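4. Setting up the Bondon label printer for kitchen prep labels

4.1 Loading the roll
1. Switch the printer off and open the lid by pressing both side tabs.
2. Place the roll on the spindle with the labels facing up. Use Usico rolls of 100 or 400 labels.
3. Pull 20 mm of backing past the tear bar and close the lid until both tabs click.
4. Switch the printer on. It feeds one blank label and stops.

Caution: The print head stays hot after use. Do not touch it with the lid open.

4.2 Creating a label template
1. Press MENU and select Templates – New.
2. Enter the item name, up to 20 characters.
3. Set the shelf life in hours or days. The printer works out the discard date from its own clock.
4. Press SAVE. The template is assigned the next free number. 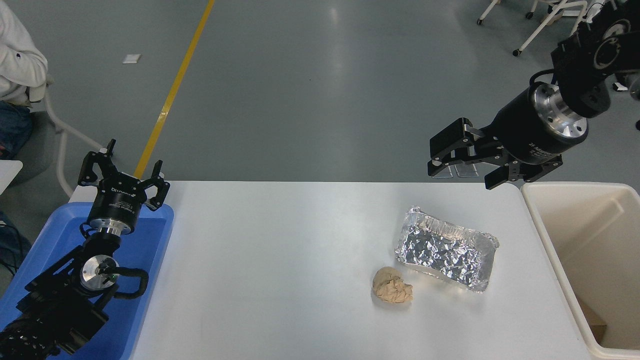
Templates are stored in the printer and are kept when the power is off. The clock is not kept if the backup battery is flat; check the date before the first label of each shift.

4.3 Applying labels
1. Wipe the container and let it dry.
2. Press the label onto a flat area and hold for two seconds. Do not apply it over a crease or a seam.
3. For freezer storage, apply the label before freezing.

Note: If labels print off center, run Menu – Calibrate with at least five labels left on the roll. If the fault remains, see section 7.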